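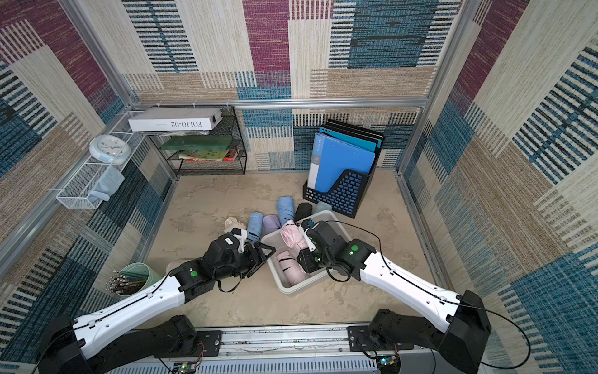

Rolled cloth and a plastic tray.

Bulen Home Notes
3 min read

Kitchen Table Tips for Your Online Petition

If you've started a petition from home (good for you!), you've probably found that the signing is the easy part and the keeping track is what eats your evenings. When we ran ours to save the Memon Street library hours, I had sign-up names in my email, on my phone and on the back of a grocery list, and it took me most of March to sort them out.

So pick one spreadsheet and stick with it. Give each street its own tab, and save a fresh copy every night before you do the dishes.

Answer comments in one sitting, 20 minutes with the kitchen timer running, and then close the laptop. I like to do mine after supper with a cup of tea, though I know early birds who swear by 6 a.m.

Print 18 paper sheets for neighbors who don't care to sign things online, and clip a pen to each clipboard with a bit of string. Keep signed sheets in a folder well away from the stove (mine still has a gravy spot on it, I'm sorry to say).

Change your page password before you share it with a helper, and again when they're done.

Sign up for the Bulen newsletter. We send 2 emails a month.

Contact | © Bulen Home Notes | Back to top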